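Speaker notes — film music evening, Pralville library

Slide 1. Welcome, phones off. Say who I am and that Dexter Villanueva is doing the sound. Talk runs to the break, questions after.

Slide 2. What a spotting session is. Composer and director watch the film together and decide where music starts and stops. Read out the page from the Olard notebook. Go slowly, the handwriting on the slide is hard to read from the back.

Slide 3. Play clip A, the kitchen argument from "Clevham", without music. Then play it again with the cue. Don't talk over it. Ask what changed. Someone usually says the second one felt shorter — both are the same length.

Slide 4. The band. Only 14 players, mostly low strings, two bassoons, no brass. The budget was small but Paloma Villanueva wanted it dry and close anyway. She wrote the main theme first and the titles last.

Slide 5. The theme itself. Four notes, falling. Play it on the keyboard. Then the upside-down version from reel 2. If the keyboard is playing up, hum it and move on.

Slide 6. Lost cues. More than half the tapes for "Ambrose" were wiped. What we have comes from the music and effects track, so there are doors and footsteps all over it. Clip B. Warn them about the loud bang near the end.

Slide 7. Where to listen. Handout by the door. Mention that the written scores can be seen by appointment.

Leave slide 8 up during questions. Repeat each question into the microphone before answering.

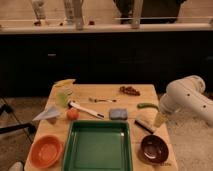
Slide 8: Table with kitchen items and a green tray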